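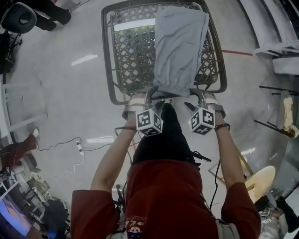
The Zolldale District Rugby Club will start its first girls' under-15 season next week with 30 registered players, two full-time coaches' worth of help from parents and former players, and a home ground that has been scrubbed from one end to the other. The club has played on the same field at Portela Park since before most of its current members were born, and it has never fielded a girls' side at any age. Opening day is for the players, though, and the club could hardly be more excited to see them run out.

ZOLLDALE, 11 May 2024 – The team will be called the Zolldale Herons and will play in the Plukulley Valley Junior League, which has six other girls' sides this year. The Herons open at home against Wetach, a club with a well-established girls' program and a reputation for fast, wide rugby. Kickoff is at 10:30 a.m. and entry is free.

The idea came up in February, when the club ran an open evening for girls who had never played. The organizers had set out cones for a dozen. By the time the warm-up was over, they were borrowing cones from the soccer field next door and splitting the group in half so that everyone could get a turn with the ball.

"I thought we would get a few younger sisters and maybe a cousin," said head coach Welington Rocha. "Then the cars kept coming in. We had basketball players, swimmers, a couple of wrestlers, and one girl who came because her friend needed a ride. She is now our starting hooker, and she is going to be very, very good."

Rocha played flanker for the Zolldale senior men for nine seasons and has coached the club's under-13 boys for the last four. He asked for the new team before there was one. Training has been held twice a week ever since the open evening, first in the high school gym while the field was too soft to use, and then outside from the end of March. The early sessions were all about falling safely, tackling from the knees and passing off both hands. Contact came in slowly. Players moved up to full tackling only after the coaches had signed off on each of them, and a few who joined late are still working through those steps and will come off the bench in the opening weeks.

"Tackling is the part parents ask about, and they should," Rocha said. "We take our time with it. What has surprised me is how quickly they talk to each other on defense. I have coached grown men who would not call a name out loud. These girls will not be quiet for 60 seconds, and I love it."

League matches at this age are played 12-a-side in two halves of 25 minutes, with rolling substitutions, so every player on the match-day list can expect to get on the field. Scrums are uncontested for the first part of the season. Clubs may agree before a match to move to contested scrums later on, provided both coaches and the referee are happy with the front rows.

Wetach will be a stiff first test. They finished second in the league last year and have kept most of that team, including both halfbacks. The Herons played them in a short practice game last month and lost by five tries to two. Both Zolldale tries came from the same move off the back of a lineout, and it is fair to guess that Wetach will be looking out for it this time. Rocha says there is a new one.

After the opener, the Herons travel to Plukulley for a match under lights, then have a weekend off before three home games in a row. The last of those is the club's family day, with the under-9s and under-11s playing in the morning, the Herons at noon and the senior women of the Plukulley club playing an invitation side in the afternoon. Several of those senior players have offered to run a skills hour for the girls before their own match – lineout lifting, kicking from hand and, by popular request, how to sidestep someone twice your size.

The ground itself is in better shape than it has been for years. The try line at the creek end, which used to dip badly toward the corner, was leveled and reseeded last fall. New goalpost pads went on last week. The second changing room has been repainted and fitted with proper locks and individual shower stalls, a job the club had been putting off for a long time and one the new team moved straight to the top of the list. Work on the room was paid for out of the winter raffle, which sold 631 tickets, and by a donation of tiles from a member's family business.

Jerseys arrived on Thursday. They are the club's usual dark green with a single white hoop, and the players picked the heron for the chest from sketches drawn by two of their teammates. Numbers are being handed out at the final training session before the opener, in the order the girls first signed up, with the obvious exception of the front row, who get what they are given.

Registration for the Herons is still open. Girls who turn 13, 14 or 15 this calendar year are eligible, and no experience is needed. New players may train three times before deciding whether to join. The fee for the season covers league registration, insurance and a jersey to keep. Boots and mouthguards are extra, though the club has a box of clean, used boots in most sizes and is always glad to get more of them. Families who find the fee hard to manage should speak to any coach, in private, and it will be sorted out.

The club also needs touch judges and scorekeepers for home games. A short evening course for new touch judges will be held at the clubhouse in the week after the opener, and older teenagers are welcome to take it.

"Come and watch them," said Rocha. "Stand on the creek side if you want to hear it properly. I can't promise you a win against Wetach, because they are a fine team and we have been at this for three months. I can promise you they will still be running at the end."

Match information

Zolldale Herons v. Wetach, girls' under-15
Portela Park, main field
Gates open 9:30 a.m., kickoff 10:30 a.m.
Parking is in the lower lot. The upper lot is kept clear for team vehicles and the ambulance.
Hot food and coffee will be on sale from the clubhouse window. Dogs are welcome on a leash, but not on the field side of the rope.

Training takes place on Tuesdays and Thursdays at 5:45 p.m. on the back field. New players should bring water, a mouthguard if they have one, and a parent or guardian for the first session to fill in the forms.

Media wishing to attend the match or speak with players should ask for Welington Rocha at the clubhouse before kickoff. Players will be available for interviews after the match with a parent present.

About the club

Zolldale District Rugby Club runs teams for boys and girls from under-9 upward, along with a senior men's side and a touch rugby night in summer.

Club > News > Press Releases > Juniors

Recent items
Under-13s hold on for a draw at Plukulley
Back field closed for drainage work until further notice
Summer touch: team sign-ups now open
Old boots wanted, all sizes
Senior men name squad for the Valley Cup

We use cookies to remember your settings and to see which pages are being read. By continuing to use this site you agree to our use of cookies. Accept | Manage settings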